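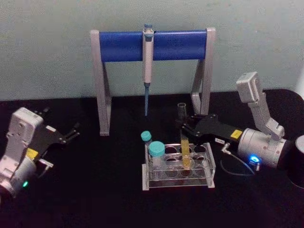 Brullura wildlife adoption pack, elephant version – quick review

Bought for my niece, who is seven and elephant mad. Ordered Sunday night, came midweek. No complaints there.

You get: soft toy, certificate, wall map, a booklet, and a login for updates on your calf. Ours is called Qin. The toy is lovely, proper stitching, ears a bit floppy. Certificate is thin paper and had a crease in it already. Would of liked card.

Updates are the best bit. One a month, short, written by the keepers at the orphanage by the look of it. Milk feeds, mud baths, who pushed who. She reads them out at tea. The June one never turned up – emailed, got a reply in 7 hours, sent over with an apology. Fair enough.

Price is £60 for the year. The Ginwood one is cheaper but no updates, just a toy and a leaflet, we had it for the otter and it was forgotten by Christmas. Druvthorpe do a nice one too but it's £130 and I'm not made of money.

Grumbles. Login page is awful on a phone, kept throwing me out. Auto renewal is ticked by defualt, so untick it. And I'd like a clearer split of what goes to the elephants and what goes on toys and postage – the booklet is vague.

Four stars. Would buy again, probably the rhino next.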